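Seeing a lot of cheering tonight for the governor-elect's wage plan. I read the whole thing, all 94 pages of it. Some notes.

The headline promise is a raise for every teacher, nurse and bus driver on the state payroll by November. The word "funded" shows up twice. Both times it's followed by "subject to review."

Rehema Mushi ran a good campaign and I don't doubt she means it. But she won on a number, and the number has to come from somewhere. The plan says 408 million a year. The revenue section covers 2 of the next 8 years and then stops.
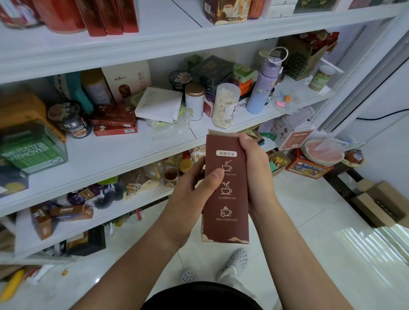 Where does the rest come from? "Growth," mostly. The Dokidham port expansion is supposed to bring in enough new tax money to cover the gap. Same port that has been about to expand under the last two governors. The plan treats it like the front of a box with brewing steps – spoon over the cup, pour the water, wait for the little clock. State budgets need somebody to say what's in the box.

And the Tuvberg rail line is in there again. No route, no contractor, no opening date. It did get a very nice map.

People keep telling me to give her a chance. Fine, she has four years of chances. I'm asking for a spreadsheet.

What I'd want to see before the first budget vote: which raises come first, which ones wait if the port money is late, and who gets told. My guess is the bus drivers wait. They waited last time.

Replies are open. If you've found the funding table for year three, post the page number.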